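Dineo Nkuna
@dineonkuna

1/ Can a machine do my laundry yet? People keep asking me this at parties, so — short thread.

2/ Folding is the hard part. A plate is always plate-shaped. A towel has a new shape every time you drop it, and two grippers have to find a corner in all that. Pink one's turn:

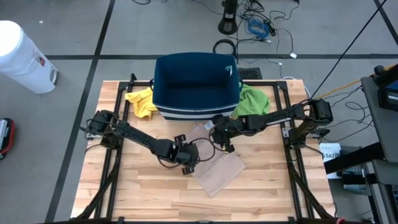

3/ My friend Petronella says her 3 kids can't fold either, so the bar is low! Fair. But her kids know which side of a shirt is the front, and they don't need a metal frame bolted round the table.

4/ What I'd buy tomorrow is the boring half: pick up cloth, put cloth in bin, go get the next one. 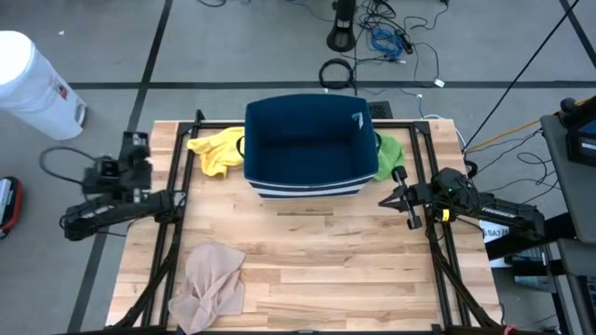
I'd pay $1000 for that, maybe, if it did towels and socks and left my sweaters alone. $3000, no way — I'll keep doing it in front of the TV.

5/ So, yet? Not at my house. Ask me again in February.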